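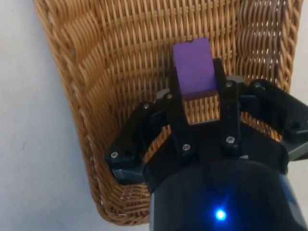

Several visitors at the last open day remarked that they had expected the arms to be faster, and asked whether the pace had been turned down for the public. It had not. Handling cells at Vasari run at the same speed on open days as on any other working day.

About Vasari

Vasari is a testing and training shop for small-part robotic handling. We work from a single hall in Fullton, with 11 bench cells and one floor cell. Customers send us parts, containers and a target rate. We return a gripper recommendation, a set of motion programs and a written report of every failed pick.

Most of our work concerns picking from and placing into containers that were not designed for robots: baskets, sacks, soft crates, trays with uneven walls. A woven wall gives way under contact and has no flat face to use as a reference. Finger clearance near the rim is usually the limiting factor. For early trials we use plain colored blocks in place of the customer's part, so that grip width and approach angle can be set before surface finish and weight are brought in.

What the open day covers

The open day is held every October. The next one is on 2024-10-19. The hall is open from 10 a.m. to 4 p.m. and there is no admission charge. Groups are limited to 52 people in the hall at one time.

Bench demonstrations
Block and basket handling with two-finger linkage grippers. Each run consists of 100 picks. Counts of completed and failed picks are posted at the bench when the run ends, including runs that were stopped early.

Wrist camera station
Live view from a camera mounted at the wrist, shown next to the joint readings. Visitors may move the basket between picks and watch the program find it again.

Pranance session
Pranance is our in-house scheduling software. It assigns jobs to cells and logs stops. The session lasts 52 minutes and includes time for questions.

Kaneko bench
The Kaneko bench is reserved for visitors' own parts. Bring no more than 5 pieces, each small enough to hold in one hand. No liquids, blades or glass.

Access and safety

Closed shoes are required past the yellow line. Long hair must be tied back at the bench cells. Children under 11 may watch from the gallery with an adult. Photography is allowed everywhere except at the Kaneko bench.

Parking is behind the hall, entered from the east side. Group bookings and school visits are handled by the front office.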